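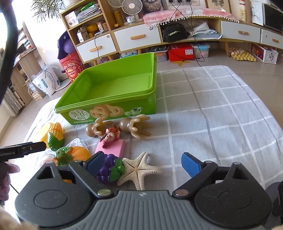
The cooling fan on the Bredia started running after shutdown in March. At first it ran for a minute or so, which I ignored. Then it ran long enough to be going when I came back out for the groceries. The car is a four-cylinder wagon with the smaller of the two engines, and it had 1,332 miles on the current oil, so I was not thinking about engine trouble. Coolant level was at the mark. No smell, no stain on the garage floor.

The gauge on the dash is no use for this kind of problem. It is heavily buffered. The needle sits in the middle across a wide band of real temperatures and moves only when things are already bad. I plugged in a cheap scan tool and drove my usual loop, up past the Wonis exit and back on the county road, with coolant temperature on the display.

On the highway the reading was steady and where it should be. In town it climbed. At a long light it went up to the fan threshold, the fan came on, and the reading dropped only a few degrees before leveling off. The fan then stayed on until I was moving again. A healthy system on this car pulls the temperature down and shuts the fan off well before the light changes, at least in mild weather.

Good at speed and poor at idle usually points to airflow. At speed the air comes through the radiator whether the fan is working or not. Poor at speed and good at idle would point the other way, to coolant flow or a clogged core. This is a rough rule and there are exceptions, but it costs nothing to start there.

The fan on this model has two speeds. Low speed runs through a resistor mounted on the shroud, and high speed bypasses it. I grounded each relay trigger in turn at the fuse box. Low worked. High did nothing. The relay clicked, so the coil side was fine. I swapped it with the horn relay, which has the same part number, and still got nothing on high. The horn worked with the fan relay in its place, so the relay was good.

That left the fuse, the wire and the connector. The fuse was good by eye and by meter. I checked for voltage at the fan plug with high speed commanded and read battery voltage, which sent me in the wrong direction for an evening. I decided the motor was bad and priced one. Utine sells a complete fan and shroud assembly for this car, and Lebrun sells only the motor. I had the Utine part in the cart before it occurred to me that low speed and high speed use the same motor. If it turned on low, it should have turned on high.

The mistake was testing with the plug disconnected. A meter draws almost no current, so a wire hanging on by a couple of strands will still show full voltage. The test has to be done with the load connected. I back-probed the plug with the motor attached, commanded high speed, and read 2 volts. Everything else was being lost somewhere between the relay and the plug.

Voltage drop testing finds this quickly. Put one lead at the relay output and the other at the plug, with the circuit on, and read the difference. Then move one lead along until the number changes. On my car the number changed at the inline connector behind the left headlight, where the harness passes under the washer bottle neck. The bottle neck has a poor seal, and washer fluid had been getting into the connector. The high-speed terminal was green, and the plastic around it had softened a little from heat.

I cut out both halves and put in a sealed connector with new terminals, crimped, with heat shrink over the back of each wire. The heavy-gauge wire needs the larger terminal. The assortment kits mostly contain the smaller one, so check before cutting anything. I had to stop and order some. I also left 5 inches of slack so the plug can be pulled up above the headlight next time, and tied the harness to the other side of the bracket, away from the washer bottle.

Reaching the connector means taking out the headlight, which is three bolts and a clip. The lower bolt is behind the bumper cover. The manual says to remove the cover. I pulled the liner back and went in from the wheel well with a long extension and a swivel socket – slower on the wrist, but it saves handling a painted part.

With the repair done, voltage at the plug under load was within half a volt of battery. High speed comes on as it should, and the fan shuts off before the light changes. After shutdown it runs for 19 seconds, or not at all on a cool day.

I still need to deal with the washer bottle seal. The dealer wants to sell the whole bottle. I have a grommet from a different model that looks close in diameter, and I will try that first. The coolant is also due by age if not by mileage, so I will drain it at the same time and look at what comes out of the lower hose.

Recent posts
Brake pedal travel after a caliper swap
Reading fuel trims on a cold engine
Bredia wagon: rear wiper motor, second attempt
Torque wrenches and where I keep them set
Lebrun wheel bearing at one year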